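Grab a pair of 14 oz gloves, a partner you trust and a bit of mat space, because we're going to work on the check hook! It's my favourite punch to teach. It looks flashy, it's simpler than people think, and once you've landed it on someone charging at you in sparring you'll be hooked (sorry).

I'm writing this for orthodox fighters who already throw a decent lead hook. Southpaws, swap left and right all the way through.

## What it's for

The check hook punishes a fighter who rushes in a straight line. You throw a short lead hook as they come forward and pivot off your front foot at the same moment, so they run into the punch and then carry on past you. It works in boxing, kickboxing and MMA, though in MMA you need to watch for the level change (more on that further down).

## Step 1: Get the pivot right with no punch

Stand in your stance, hands up, and put your weight over the ball of your left foot. Swing your right foot behind you in an arc, clockwise seen from above, so that you end up facing your left... no, your right. I always get tangled writing this one out! Your back foot travels round to your left, your chest turns to the right, and your front foot spins on the spot.

Do eight of these, shake out, then do eight more. Your stance should be the same width at the end as it was at the start. Most people finish with their feet far too close together.

## Step 2: Add the hook

Now throw the hook as the back foot leaves the floor. Elbow bent, fist level with your chin, right hand glued to your cheek. The turn of your body does the work, so keep the arm short and resist the urge to wind up. I spent my whole first year at Stostesell winding up, and everyone in the gym could see it coming from the car park.

Land the punch and the foot together. If you hear the glove and then the foot, slow down and try again.

## Step 3: Partner walks in

Your partner holds one pad at head height and steps towards you at walking pace. Check hook, pivot, hands back up. Once that feels smooth, they can speed up and throw a lazy jab as they come.

Go for 2 rounds each at this pace before anyone gets excited and starts charging.

## Step 4: For the MMA crowd

A fighter who rushes in may be changing levels for your hips, and a hook over the top of a double leg won't save you. Ask your partner to mix it up: sometimes they walk in tall, sometimes they dip. When they dip, drop the hook, get your hips back and frame on the neck and shoulder. It's brilliant practice for your eyes as well as your feet.

## Common mistakes

- Leaning over the front knee, so you can't turn
- Dropping the right hand during the pivot
- Admiring the punch and standing still afterwards
- Throwing it at someone who isn't coming forward

Keep it light, film a round on your phone if you can, and have fun with it!
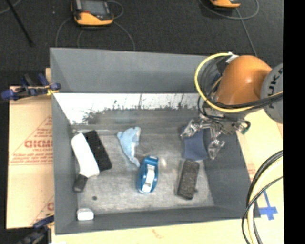
Orla Kinsella: Tried this with my partner last night and the walking pace drill sorted me out. My feet still end up too narrow if I go fast. Would a strip of tape on the mat help, or should I just stay slow for longer?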